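Peno project reports gains in teaching two-armed robots to handle laundry

Monday, March 23, 2026
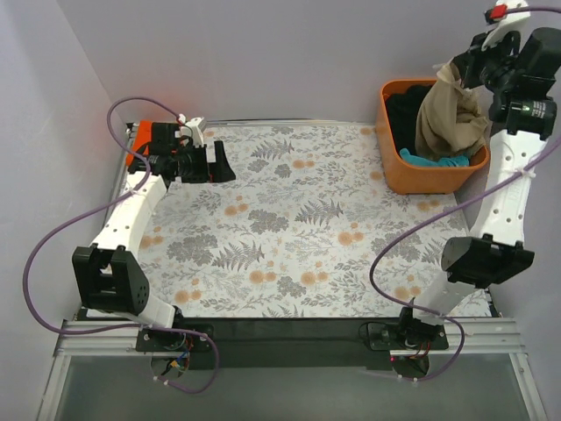 The Peno project, run jointly by the Becerra Institute and the engineering firm Vivent, has published the results of its study on how robots with two arms learn to pick clothes out of a pile. The work deals with a plain household task that has long been hard for machines: taking hold of one item at a time and leaving the rest behind. In the test cell used for the study, both arms are mounted at the front of the table and the basket stands in a back corner, where the right arm can grip a cloth by its corner and lift it while other items stay in the tub. The table is covered with a patterned cloth, in this case one with grey ferns and pale orange flower heads, so that the system must learn to tell the laundry from a busy background.

The team's method, named Meltov, changes the way in which practice examples are chosen. Earlier systems at the Institute were trained on every example recorded by a human operator, good or poor. Meltov first scores each example by how steadily the item was held during the lift, then trains mainly on the better ones. Poor examples are kept, but are used only to teach the system when it should let go and try again.

With 200 recorded examples, the new method removed a single item at the first attempt in 38 more trials than the earlier system, over a test series of equal length for both. Training took around eight hours on the Institute's own computers.

"Cloth never lies the same way twice, and a robot that has only seen tidy examples will struggle with an untidy basket," said Gladys Mohamedi, who leads the project. "We wanted to find out whether a smaller set of examples, chosen with more care, could do the work of a large one. For this task the answer is yes."

The authors note several limits. Heavy items such as towels were not part of the study, and dark clothes lying on top of one another remain a common cause of failure. Folding was not tested. The scoring step also depends on settings chosen by hand, which may need to be changed for other types of gripper.

Hina Minhas, who is responsible for testing at Vivent, said that the next stage would look at tasks in which both arms hold the same item. That work is due to begin in July and will use the same test cell, with a wider range of table covers and baskets.

The full report and the list of test items can be requested from the Peno project office at the Becerra Institute.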